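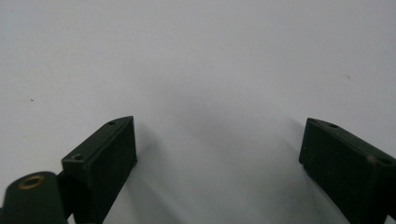
A customer in Bavton wrote to us last November that she had expected a firm of our kind to sell her a machine, and that she was surprised to be sent a water report and a bill for the visit only. Her water was moderately hard and her boiler was in order. No equipment was needed.

Clusik tests and treats domestic and small commercial water supplies. We work on mains supplies, private wells and boreholes. Our office and laboratory are in Bavton, and we cover addresses within 60 miles by road.

What we test
The standard test covers hardness, pH, iron, manganese, nitrate and conductivity, 13 values in all once the separate hardness and alkalinity figures are listed. Samples are drawn at the kitchen tap after a timed flush, and a second sample is drawn at the point of entry where there is access to it. Bacterial samples are taken in sterile bottles, kept cool and set up in the laboratory on the same day. Results are sent by post or email, with the method given beside each value.

Lead is charged as an extra. It needs a first-draw sample, taken by the householder before any water has been used that morning. Bottles and a form are supplied.

What we fit
We fit two ranges. Mollel is a twin-tank softener for houses with three or more people. It regenerates by metered volume and not by clock, and uses block or tablet salt. Guluvent is a vented aeration unit for well water with dissolved iron. It has to stand in a frost-free space with a drain, and the vent must run to the outside.

Neither range is fitted on the drinking tap unless the customer asks for it in writing. An unsoftened tap is left at the kitchen sink as a matter of course.

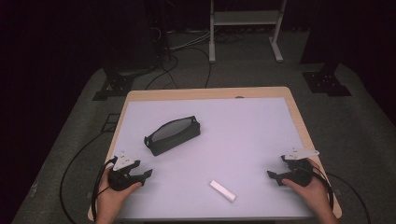
Servicing
Units are serviced once a year. A visit takes about 4 hours for a Guluvent and less for a Mollel. Resin is checked for fouling, seals are replaced, and the outlet hardness is measured before and after. We have 3975 units on the service register, including older ones fitted by other firms where parts can still be had.

Visits and closing dates
Customers may bring samples to the counter on weekday mornings. The laboratory takes its last bacterial samples of the year on 20th December. Service calls for loss of supply are answered throughout the holiday.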